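Week three of the Great Sorting and I have reached the stage where I own a box for the things that go in boxes.
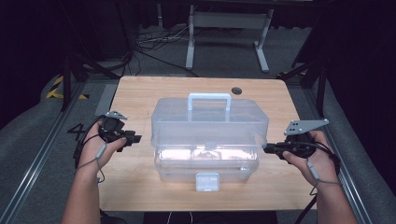
It started in February with one drawer. The drawer had 76 pens in it. Five of them worked, and I kept nine.

2/ The rule now is that everything small lives in something with a handle. Handles make you feel like a person who is going somewhere. I'm going to the hall closet.

3/ I was told to get see-through plastic so I'd always know what was inside. Frosted plastic is the compromise version - I know there's something in there, and I know it's sort of beige.

4/ Godfrey Koech came by Wednesday and asked which box had the tape. I said the one with the latch. They all have latches, Godfrey. I panicked.

5/ Two sections, by the way. Top is for things I use. Bottom is for adapters to a printer I gave away when I lived in Borkport.

6/ Did consider labels. The label maker is in one of the boxes.

7/ Current standings: drawer empty, closet full, more than 1,000 paper clips rehomed. If anyone wants paper clips, I can do delivery. They have a handle.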